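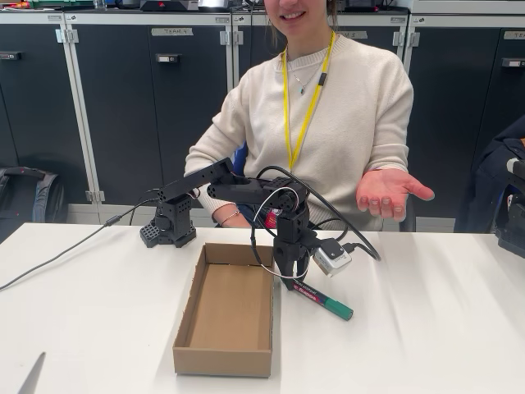
Gilchrist Hall, Saturday: table and stand check

Done before doors open at 9:30. Mark each line OK, FIX or N/A and write a comment if it is anything other than OK.

1. Table locked and level
OK. Tops wiped down Friday night. One leg on table 22 needed a shim.

2. Cables kept off the walkway
FIX. Two stands had leads hanging over the visitor side. Both rerouted to the back and taped. Check again after lunch, tape lifts on this floor.

3. Power strips
OK. One strip per stand, none plugged into another. The Larirum strip at the end of the row has a cracked switch cover. Still works but swap it before Sunday.

4. Open boxes and trays
OK on tables. Flattened cartons stacked behind the Cornetti stand were blocking 140 cm of the side aisle. Moved to the loading bay.

5. Lanyards and jewelry
Lanyards must have a working breakaway. Anyone working close to moving equipment tucks the lanyard in or takes it off, same for long necklaces and loose bracelets. Long hair tied back.
Comment: spoken to stand staff at setup. Spare clips are in the office drawer.

6. Hands clear while equipment is powered
Reminder given to all stands. Switch off before reaching in to clear anything.

7. Fire exits and extinguishers
OK. East door sticks, opens with a firm push. Reported to the hall in March, not fixed yet.

8. Room limit
Posted at both entrances: 383. Door counter reset to zero.

9. First aid kit
FIX. Out of small bandages. Jurkavik order is due Monday, buy a box locally for today.

Recheck items 2 and 9 at 1:00.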